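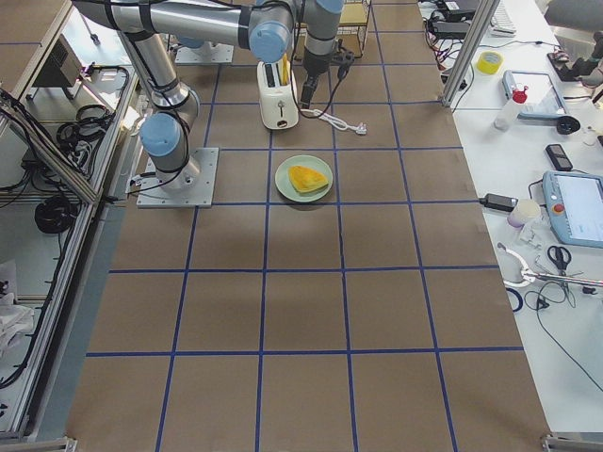 Readers of the breakfast pages keep writing in to say that a toaster is the one machine in the kitchen they never had to learn, and there is a good deal of sense in that. The pop-up toaster asks very little of anyone. Bread goes in at the top, the lever goes down, and in a short while the toast comes up again, ready for butter, jam or whatever the household likes best.

Overview
A two-slot toaster is a small electric appliance that browns sliced bread on both sides at once. It is the most familiar shape of toaster in many homes, being narrow enough to live on a counter all year and light enough to be put away in a cupboard if the counter is wanted for something else. Larger models with four slots do the same work for bigger families, and long-slot models take the wide slices cut from a country loaf.

How it works
Inside each slot there are thin heating wires on either side of the bread, usually with a metal guard between the wires and the slice. Pressing the lever lowers a little carriage, which holds the bread in place, and switches on the current. When the time set on the dial has run out, the carriage is let go and a spring lifts it – that cheerful clunk is the sound most people know a toaster by. The Oltari household guide, a fond old companion to many a kitchen shelf, calls it "the second alarm clock of the morning."

A toaster gives off strong, dry heat. The surface of the bread loses its water first, and then the sugars and proteins in it begin to brown, which gives toast its color and its lovely smell. A slice from a day-old loaf browns sooner than a fresh one, and sweet breads sooner still, so it pays to turn the dial down a little for raisin bread or brioche.

On the counter
The white toaster is an old favorite and goes with nearly any plate or cup. With only one slice in a two-slot model, the other slot simply stands open, and many toasters will heat both all the same. Some have one slot marked for single slices, and it is well worth looking for that mark before blaming the machine for a pale side.

Many toasters carry a small warning label near the slots, and it deserves a kind word as well as a glance.

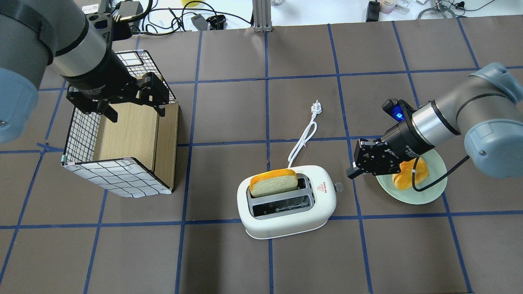 The usual advice is never to reach in with a fork or a knife, and to pull the plug and let everything cool before coaxing out a slice that has stuck. Curtains, paper towels and bread bags are best kept well away while the toaster is on.

Serving
Toast is at its crispest straight away. Laid flat on a plate it softens underneath, as the steam has nowhere to go, and for this reason the toast rack was made, holding each slice on its edge with air on both sides. The Trajkovski breakfast set pairs such a rack with round plates in pale colors. Others like their toast a little soft, and for them the plate does very nicely.

Care
Crumbs gather in a tray at the bottom, which on most models slides out at the back or side. Emptying it every 15 days is plenty for an ordinary household. The outside needs only a damp cloth, with the toaster unplugged and cool.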